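Remwood Ulleo Precinct Ballot Counter

Tabletop ballot counter for town, village and small county elections

Overview

The Ulleo is a paper ballot counter made for places that run a few hundred to a few thousand ballots per election. It reads hand-marked ballots printed on standard ballot stock, sorts out the ones that need a second look, and prints a results tape when the polls close. It is the same unit for primaries, general elections and recounts. Only the setup card changes.

Ballots can go in face up or face down, top or bottom first. Overvoted and blank ballots are returned to the voter with a short message on the display. In an open primary, a ballot marked in more than one party's column is returned the same way, and the voter can ask for a new one.

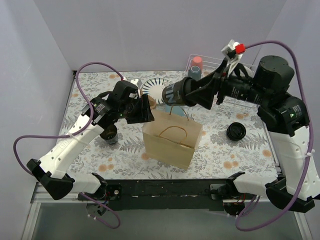

The unit sits on top of a locking ballot box with 2 compartments, one for counted ballots and one for write-ins. The box has seal points on both doors and on the emergency slot at the front. Seals are sold separately because many states require their own numbered type.

Recounts

For a recount, put the counter in batch mode from the administrator menu. Batch totals are printed one at a time and added up at the end, so a batch can be run again without clearing the rest. Offices that recount by hand can still use the counter to separate ballots by contest before the tables start.

Recount reports list votes for each candidate, write-ins, overvotes and undervotes by ward. The report can be printed with or without the precinct header.

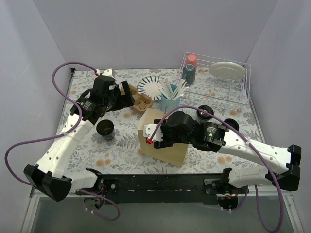 By the Remwood product desk
Page updated 2019-06-20

Power and storage

The counter runs on ordinary wall current. The backup battery takes over if the power drops, and the display shows a battery symbol until power comes back. Charge the battery fully before each election, even if the unit has been in storage for only a short time.

Store the counter in its case, in a dry room, with the setup cards removed. Cards should be logged and kept separately under your office's own rules.

Specifications

Model: Ulleo
Weight without ballot box: 34 lb
Ballot box compartments: 2
Ballot sides read: both
Printer: thermal, built in
Network connection: none
Languages on display: English, Spanish

What comes with it

Counter, ballot box, carrying case, power cord, setup cards (2), two sets of keys, cleaning sheets, printed manual. Tape rolls are ordered by the case. The first case is included with new units.

Options

Flanditetti privacy sleeve, letter or legal length
Sobczak rolling stand, with locking wheels
Extra battery
Audio guide kit for poll worker training

The rolling stand fits the current ballot box only. If your box has the older rounded handles, order the adapter plate along with the stand.

Price and ordering

Annual service plan: $479 per unit. The plan covers one maintenance visit, replacement rollers and phone support on election day from the time polls open until results are reported.

Units are sold to election offices only. Send a purchase order on office letterhead and include the number of wards and your longest ballot length. Orders for the November election should reach us by the end of June. Check with your state election agency for approval requirements before ordering.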